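Zalwood

Home
What we do
About us
Join the team
Contact

About us

Zalwood is a small company which records examples for robots that learn. Our customers build the learning systems, and we prepare the material from which these systems learn. In practice it means that a person guides a robot arm through a task, again and again, and everything the arm sees and does is saved, checked and described in words. One complete try of a task we call an episode. A customer orders normally 1,000 episodes of one family of tasks, for example putting objects in a basket and taking them out again.

We are 16 persons, in two rooms on the upper floor of a former printing house in Ternham. If you have visited us before the summer you know only the first room. The second one we rent now also, and the meeting table has moved there.

How we started

The company was founded by Chaimae Zerouali and Tatu Kirui. They had worked together in the research department of Fankhauser, a maker of packing machines, where they tried to teach an arm to sort spare parts. The arm learned well in the laboratory and badly in the storage hall, and after some months they understood that all their examples were recorded on the same clean table, with the same lamp, by the same person, who was Tatu. He has a very regular way of moving. The model had learned Tatu, so to say.

They made a second collection with several operators and with untidy tables, and the results became better. From this experience came the idea to make such collections as a service for others. Our first order was from Stemitz, who needed 381 episodes of opening and closing small boxes. We had at that time one arm and one computer, and we delivered three weeks late. Stemitz is still our customer, for which we are grateful.

A working day

Each station has one arm, one operator and a list of tasks. The small camera sits by the gripper, so the learning system gets the same near view of the objects that the arm will have later, with the fingers always inside the picture. For kitchen and grocery tasks we use mostly toy food. It keeps its shape and it can be dropped many times. We mix it with things which do not belong there, as the houses of real people are also mixed.

The operator reads the instruction, for example "put the banana in the basket", and makes the movement in a calm speed. If the grip is bad, the operator may correct it, and the correction stays in the recording. Only when an object falls from the table, or when a hand comes into the view, we mark the episode and the reviewer decides later what happens with it. Between the episodes the objects are moved to other places. The operator may choose these places freely, but not the same ones as in the episode before.

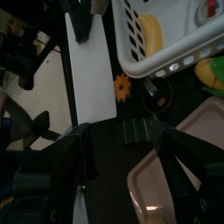
How we check the recordings

Every episode is watched by a second person, who was not the operator. The reviewer answers for a few points:

- The written instruction agrees with what the arm did.
- The view from the camera is complete from the first moment to the last.
- The start and the end are cut at the right moment.
- The object names are those from our word list.

The last point looks small but has given us much work. In the beginning one operator wrote "corn", another wrote "maize" and a third wrote only "vegetable". Now we have a list of 68 object names, kept by Esther Makokha, and a new name can be added only after asking her. When a customer has own names, we translate our list into theirs at the end and send both versions.

Episodes which do not pass are not deleted. We put them in a separate folder with the reason written beside, and the customer receives them without cost if he wants them. Some customers use the failed grips for training too. We had not expected this, but it makes sense to us today.

What we believe about good examples

We think variety is more useful than a big number. A customer sometimes asks for twice as many episodes, when a second basket and another operator would help him more, and then we say it. In such cases the order becomes smaller, and this we accept.

We also think that an operator who is tired gives bad examples. Nobody sits at a station longer than fifty minutes without a pause, and nobody works only as operator for the whole day. The afternoon is for reviewing, for preparing the next table or for repairing things.

We do not record in private homes and we do not record persons' faces. If a customer needs a real kitchen, we have a corner in the second room with a sink and two cupboards.

The people

Chaimae Zerouali leads the company and speaks with the customers. Before an order begins she writes the task list together with them, and she likes to visit the place where the robot shall work afterwards.

Tatu Kirui is responsible for the arms, the grippers and the recording software. He still operates sometimes, but by our own rule not more than one tenth of an order.

Esther Makokha leads the review. She studied languages and came to us as an operator in our second year.

Taner Yurt plans the stations and teaches new operators. The training takes two weeks. In the first week the recordings are only for practice, and they are never delivered.

Đạt Cao takes care of the data from the moment of recording until the delivery, and he answers the technical questions of customers, usually on the same day.

Working with us

For new orders we have free stations again from February. Please write us which robot you use, which tasks it shall learn and in which form you need the data. A short trial collection is possible before a bigger order, and we recommend it, especially when your gripper is different from ours.

We also look for two operators in part time. Experience with robots is not necessary. Patience is necessary, and a steady hand is helpful. Please send your application to Taner.

This page was last changed on December 20, 2023.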